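Simulated cleaning bot drives fine in the kitchen, gets lost in the bathroom. What should we try?

Posted in Student Projects

Hi all! I help with an after-school robotics club, and our team (we named ourselves Janura) is building a little floor-cleaning robot in simulation before we touch any real parts. It has to find its own way out of a room using only its camera. In the kitchen it made it out on 17 tries out of 50, which had the kids cheering. In the bathroom it managed 2. Same code, same settings! Has anybody been through this with students?

Margaux Hoarau

Oh, I feel for you, we had a season just like it. Before you change any code, have the kids save what the camera sees at the start of each run and look through the pictures together (ours did this over snacks, and it was their favorite meeting of the year).
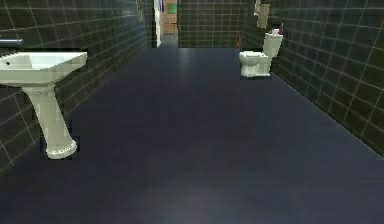
Bathrooms are hard on a robot that steers by color, and I'd start with your floor. With a dark blue floor between dark tiled walls, a simple brightness threshold can lump the two together, and a shiny patch on the floor may get taken for an obstacle. The brick wall past the doorway is a much friendlier thing to aim for, so let the kids try picking out that warm color first. Keep the sink and toilet in as obstacles, and change one setting at a time!

Tuulikki Sjöberg

droteo

turn the lights up in the sim. worked for us after 3 tries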